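In June our small group visited the Budgate community hall, where the Kisier snack fair is held each year. The way from the station took 13 minutes on foot. Inside it was warm, and we went first to the tea room for a rest.

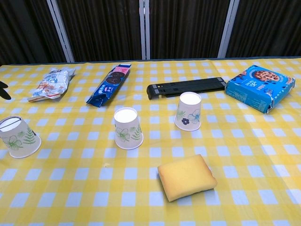

The tea cost us very little and the biscuits were free, so we stayed longer than we planned. After this we visited the hall of the bakers. Shawky bakery had 8 kinds of biscuit to taste, and I liked most the one with sesame. We left at four o'clock, with two full bags for the train.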